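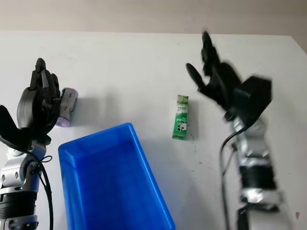 Photo: Odetti bench gallery, 30 Jan 2026

Can a robot put the groceries away yet? I get asked this at pretty much every family dinner, so I've started keeping a page about it. I write up home and shop-floor machines for the Goven newsletter, and clearing a table is my favorite chore to watch them try. It sounds like nothing! A can, a little packet, a bin to drop them in, and you'd be done before the kettle boiled. For a machine with two hands it's a whole afternoon of decisions.

Left hand, small can
The can is standing upright right up against the black fingers, which are a bit curled. I like cans as a starter item. They're stiff, they're round, and they don't change shape when you squeeze them (within reason). If you're going to trust a machine with any part of your pantry, start there.

Right hand, green packet
Now for the hard one. The packet is lying by itself on a white table, and the hand up and to the right of it is moving fast enough to blur. Flat little packets are miserable to pick up. Try it yourself with oven mitts on - you end up pushing the thing across the counter until it falls off the side and you can grab it.

The blue bin
It's wide open at the top with a good thick rim, and it sits between the two arms where either one could get at it. Somebody thought about that. At the Fostico stockroom, where I worked in 2025, the bins were always one reach too far, and that was for people.

So, yet or not yet?
For a shop floor with the same 2 items coming down the line all day, I'd say we're close. My old stockroom had 158 kinds of item on a slow day and 700 before the holidays, and I wouldn't hand that over to anything with fingers just now. At home I'm even pickier. My kitchen table on Guthrie Street has mail on it, and crumbs, and usually a cat.

I'm adding to the page in February, and I'm hoping for laundry next. Socks, please - I'd love to see somebody take on socks.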